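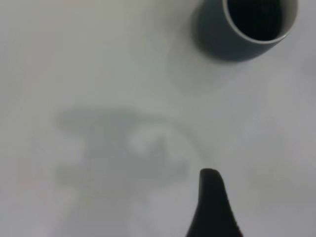
I gave up my phone before breakfast in March, and I've been meaning to write about it ever since (mostly because people keep asking why I take all morning to reply to them).

It started with a bad week of sleep. I was reading the news at 2 in the morning, then reading it again over my toast, and by the time I got to work I was cross with people I'd never met. So the phone went in the bread bin. I know, glamorous! But it has a lid, and it squeaks, so I can't sneak a look.

The first few days were horrible. I kept patting my dressing gown pocket. Then I started noticing how long twenty minutes is when you just sit there with a hot drink and the back door open. I've read 93 pages of a novel I bought years ago, and I know which neighbour leaves first.
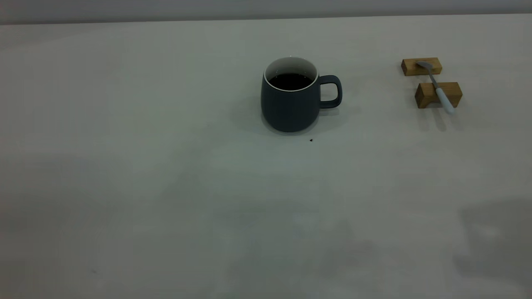
What I do with the time now

Not a lot, if I'm truthful. I write a list on the back of an envelope, I water the tomatoes, and on Saturday I rang my aunt on the landline and we talked about her knees for ages. Some mornings I just stare at the fence. I did try one of those meditation tapes but the man's voice made me want to tidy cupboards.

I still slip up, mind you. If there's a parcel due I'm in that bread bin like a shot.
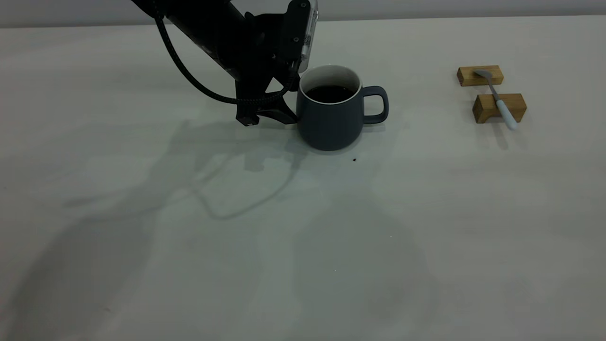 Mahlet Gebremichael reckons I've got it the wrong way round, and that evenings are the ones to guard, as a bad night spoils the morning anyway. She may well be right! I'm going to try both for a bit, and I'll let you know how I get on.

We use cookies to make this site work. By carrying on reading you agree to our cookie policy. Accept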